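家里有人爱看国际评论：怎样读、怎样存、怎样不吵架

我家订了两份报纸，外加一堆转发来的长文，题目多半是“某国为何衰落”或者“某某早已料到”。几年下来，大国兴衰我没弄懂多少，倒是攒了一些居家过日子的办法，写下来给同病相怜的人。

一、睡前不读制裁

关于制裁、关税、海峡通航的文章，一律在晚饭前读完。我试过躺在床上读一篇讲粮食出口走廊的分析，读到第三段就起来查地图，查完地图又去查港口，两点钟还在看散货船的吨位。第二天上班，跟谁说话都像在发最后通牒。

具体做法：手机在客厅充电，闹钟买个便宜的机械的。实在忍不住，床边只放一本十年前的国际关系旧书，里面的预测大半落了空，读着很助眠。
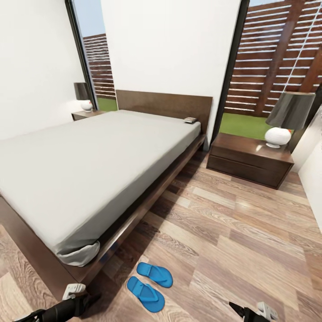 Bevan Nepia 留言说他家的规矩更严，晚上九点以后谁提“多极化”三个字谁洗碗，执行到现在，洗碗的一直是他本人。他还问，听广播算不算读。我的意见是算，尤其是带听众来电的那种。

二、剪报怎么存

报纸纸差，晒两个月就黄。要留的文章剪下来，先用铅笔在背面写日期和报名，别用圆珠笔，会透。然后平放进无酸纸袋，再装进扁盒，盒子立着放纸会弯。我用的是 Sutari 的文件盒，一只能装下一场中等规模的外交危机。

分类不要按国家。我一开始按国家分，结果每篇文章都写了三个以上的国家，光是复印就花掉不少钱。后来改按作者分，省事得多，还有个附带好处：同一位先生去年十一月说联盟坚不可摧，今年春天说他早看出联盟要散，两篇叠在一起，自己就会说话。

樟脑丸不要跟剪报放一起，味道进了纸就出不来。想防虫，盒子边上放一小包干香草也行，隔层纸，半年换一次。

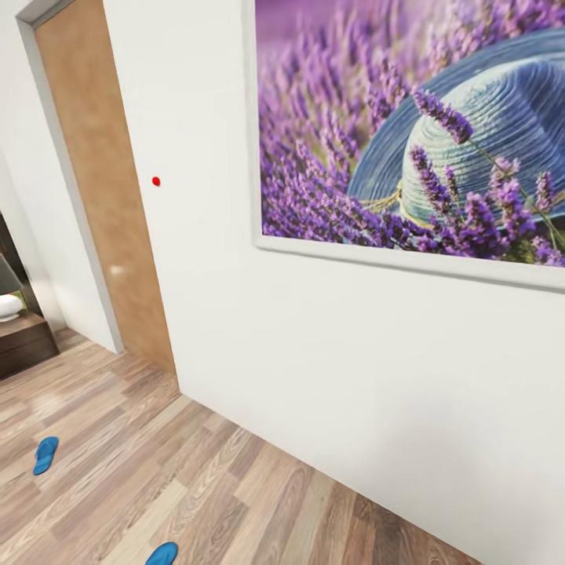 按作者分完以后，每个袋子里再按时间排，新的在前。超过五年没翻过的，整袋拿去垫花盆或者擦玻璃。旧报纸擦玻璃确实好用，喷一点稀释的白醋，先横着擦一遍，再竖着擦一遍。社论版和体育版效果一样，我比较过。

油墨沾手的话，用一点食用油搓开再用洗洁精洗。沾到浅色桌布上就麻烦些，先拿干面包按，别来回蹭，剩下的印子用酒精棉从外往里点。

三、来客谈时局时的桌面布置

我有位舅舅讲阵地战喜欢用实物。盐瓶是一支舰队，胡椒瓶是另一支，汤碗是内海。头一回没经验，他把醋瓶调去封锁海峡，瓶塞没盖紧，桌布就此牺牲。现在他一来我就先做几件事：

液体调料一律撤走，只留干的。
桌上铺一层可擦洗的垫子，Arango 那种厚的最好，薄的会卷边。
汤等停火了再上。
给他一碟花生，讲兵力部署用得着，讲完还能吃掉。

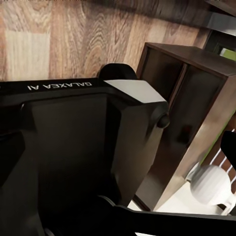 四、订阅费的账

付费看评论这件事很容易失控。去年我把各处的订阅加了一遍，一年 1,147 元，其中 700 元花在 Clememley 的一份地缘政治通讯上，每周一期，每期的结论都是“局势仍需观察”。这句话我自己在厨房里也能说，不收钱。

建议拿一张纸，写上每份订阅的名字、价钱、扣款日，贴在冰箱侧面。每读完一期画一道。到了扣款日前一周看一眼，画不满三道的就退。退订按钮通常藏在“账户”最底下，颜色很浅，要有耐心。如果它问你为什么离开，随便选一个，选“其他”会多出一个必填的框。

省下来的钱不要马上订别的。Jirkumberg 论坛上有人推荐过一套 900 元的“战略思维课”，我忍了一个月，买了口炖锅。

五、饭桌上吵起来了怎么办

先确认锅底有没有糊。谈霸权转移的时候，灶上的东西十有八九没人看。糊了的锅别用钢丝球，倒没过焦底的水，加两勺小苏打，小火煮十来分钟，关火放着，等客人走了再刮。

要换话题，问路不如问价。“你们那边鸡蛋多少钱一斤”，这话一出口，主张遏制的和主张缓和的都会抢着答。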